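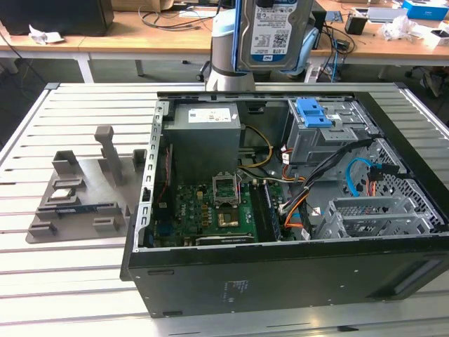
The disassembly cell with a 1.0TB drive in the gripper and the tower open on the platform.

Planner update: task order now comes from the parts tree

Since the last newsletter we have switched the disassembly cell over to the new planner, Zelten. The old setup was one long script per computer model. It worked as long as every case was laid down in the same spot and every part was where the script expected it. When a cable bundle sat higher than usual, an operator had to stop the run, edit a waypoint by hand and start over.

Zelten keeps a tree of parts for each case type. Every part has a list of things that must be clear before the arm may go near it. A hard drive, for example, depends on its data cable, its power lead and a free path up out of the bay. The memory modules depend on the cable bundles that run beside the slots. The planner looks at what perception reports, picks the first part whose list is satisfied, and hands a grasp target to the motion layer. If nothing is free it stops and asks for help through the operator screen.

Lucero Tamayo wrote most of the tree format over the summer. The files are plain text and can be edited without rebuilding anything. The tree for this tower took her an afternoon, and a good part of that went to naming cables in a way the rest of us could follow.

The fixture is handled in the same tree. Each pocket and slot in the gray tray is an entry with a size, an approach direction and a flag for full or empty. Drives are stored standing up and memory modules lying flat, so the planner has to choose the wrist angle before the pick. Picking first and sorting out the wrist later cost us a lot of slow turns over the case.
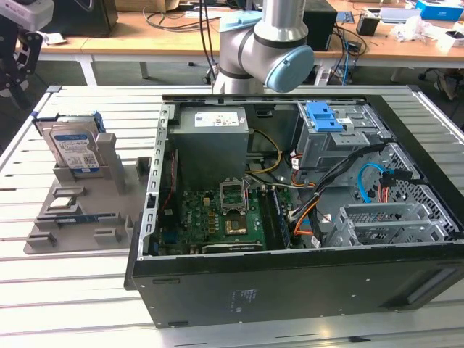 Perception

Atell, our part detector, was retrained in October on 1,238 labeled views of open towers. The new set has more views with cables lying across the board, where the old model did worst. It would report one memory slot as two when a dark cable crossed it. We have also added a class for an open CPU socket with the frame raised. The motion layer treats that frame as an obstacle, and any path over the board now has to pass at least 60 mm above it.

Shiny metal is still a problem. Drive cages and the punched rear panel give patchy depth, and the detector's boxes come out fine while the height under them is wrong. For now we take the height of a cage from the case model and use the camera only for its position and angle. It isn't a nice fix, but it has held up.

Motion and gripper control

Approach speed near the case is capped by distance to the nearest modeled surface. The earlier cap was a single number for the whole platform, and it made the long moves to the fixture slower than they needed to be. A typical drive transfer, bay to slot, is now planned in roughly 620 ms.

The force check on grasp has moved from the planner down to the gripper driver. The driver reports 2 values, finger width and force, and the planner compares them with what the tree says the part should feel like. A mismatch sends the arm back to a hover pose above the case.

Logs and replay

Every run is written to Pritimlow, with the parts tree, the detector output and the joint data on one clock. The replay tool can step through a run from any decision the planner made. If you want to know why it chose the drive before the memory, click the decision and it lists which conditions were met and which were not. Please tag runs with the case type when you save them - untagged runs are cleared on Sunday night.

Next

Work on the Benavides branch will let the planner move a cable aside as a step of its own. At the moment a cable in the way means a stop and a call for help. The branch has a first version of the push motion and no way yet to tell whether the cable stayed where it was pushed. Lucero is looking for tricky cable layouts to test against, so if you have an old tower with messy wiring, let her know before you recycle it.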